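Malachy Lenihan
Thread. We're putting in our equipment request for next year and several people asked how we came up with the number. Posting it in pieces.

1/ We have one arm now. The request is for a second arm, two spare grippers, and a service plan. The second arm is the easy part to explain. The rest is where we got it wrong last time.

2/ Last time we budgeted for the arm and almost nothing else. Then came the mount, the cables, the power strip, the replacement finger pads and the shipping. All of it got paid for out of the supplies line, which was empty by spring.

3/ Got quotes from Trevitz and Kavano. Trevitz is cheaper up front. Kavano includes training and the first service visit. Once you add those to the Trevitz quote, they come out close enough that price doesn't decide it.

4/ Lead time does. Trevitz says 5 weeks. Kavano wouldn't put a date in writing. We need the arm by September or there's no point buying it this cycle.

5/ Juraj Lukáč asked why we don't buy used. We looked. Flanagan had one listed, decent price, no controller. A controller bought separately wiped out the savings. If you find one with everything included, go for it.

6/ Spare grippers: buy them with the arm. Ordering ours later meant a separate freight charge and a second round of approvals for a part that fits in a shoebox.

7/ Test objects get their own line this time. It's a small one. Plastic bowls, cups, a cloth for the table. I put down $100 and don't expect to spend it all. Get bowls in different sizes and colors so you can nest them.

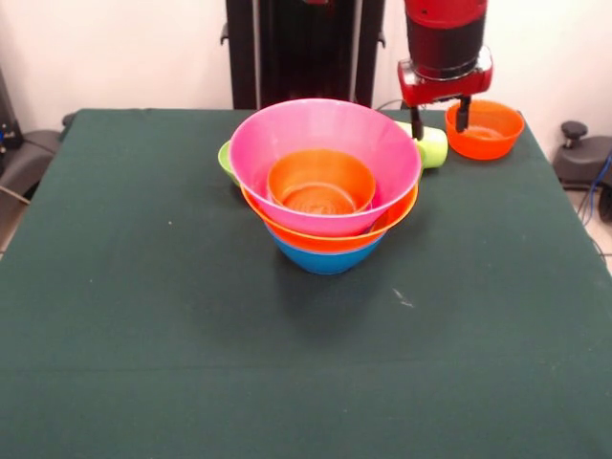 Equipment & Budget

8/ Stacking is the job we're buying for. Bowls sit inside each other, lean on each other, and the fingers have to come down over a rim. When you compare grippers, ask how far they open and how thick the fingers are. Payload hardly matters for plastic bowls.

9/ Floor space. Measure the table, then measure again with room for cables and for a person to walk past. Stotemeo sells a narrow table I'm pricing now.

10/ Will post the final sheet when it's signed. If you've dealt with Kavano on delivery dates, please reply.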